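Two arms or one plus a faster feeder? Budget due Friday

naledi_engelbrecht
Joined in May
Posts: 4

We move parts from a shallow tray into a bin, one at a time, and the shop wants a quote package by Friday. Enico priced us a two-arm cell. Plornudetti priced one arm with a vibratory feeder. The Enico number is higher by 1872 before grippers. Has anyone here bought either setup for low volume work?

torqueandtea
Go with one arm. The second one sits there most of the shift unless the part needs holding with both. You also pay for two sets of fingers, two sets of spares and a longer safety review.

Norðdahl_Ops
I disagree. We bought one arm to save money and ended up adding a second the next year. The retrofit cost more than it would have up front. Different controller version, new mounting plate, 30 days of waiting on parts.

torqueandtea
That sounds like a planning problem. If the mounting plate had been drilled for two from the start you would have been fine.

Norðdahl_Ops
Maybe. The quote for the plate never mentioned it, so ask for that in writing.

naledi_engelbrecht
Thanks both. Erbridge ran the layout for us in simulation with two arms, a blue bin and a bigger gray tray. I would like to settle the bin position before I order a table.
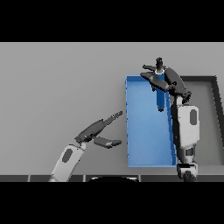
Should spare gripper fingers go in the first order?
Put them in the first order, one spare set per arm, and have them listed on their own line so purchasing doesn't cut them by accident.

torqueandtea
Agree on the spares. Still think you only need one arm.

naledi_engelbrecht
I'm going to ask Plornudetti to requote with a plate drilled for two. Will post the number when I have it.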